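Section 4: Adding a Series to Your Reading List

The Cillora reading app groups novels by series so that members of the Golbridge library network can follow them in order. Complete Section 3 before you begin.

1. Sign in with your library card number and select My Shelves.

2. Select New Series and enter the author's surname or the series title. For the Misari fantasy collection, you may also enter catalogue code 1558.

3. Choose a reading order. Publication order is the default setting. Story order places prequels first.

4. Select Save. The series will appear under the Urban Fantasy heading or another genre of your choice.

Note: Omnibus editions are listed as one title, even where they contain 2 or 3 novels. McAlister large-print editions are listed separately.

Caution: Removing a series also deletes your ratings and review drafts. Deleted drafts cannot be recovered. Copy any review you wish to keep before selecting Remove.

To change the cover colour of a shelf, open Shelf Settings and select Theme. The Stone theme uses grey and white.

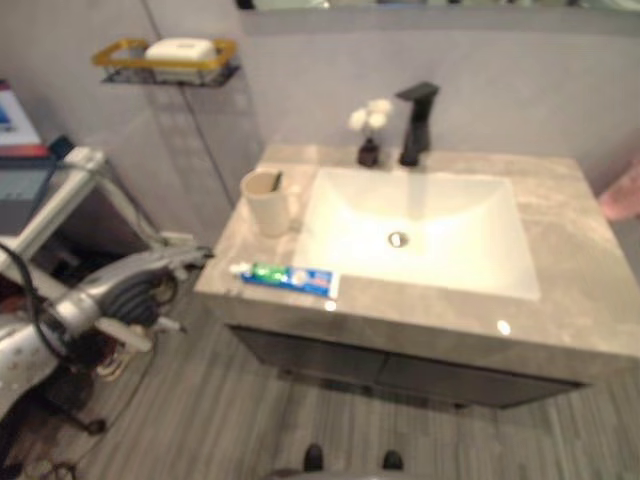

Grey marble-patterned stone with white and beige veining.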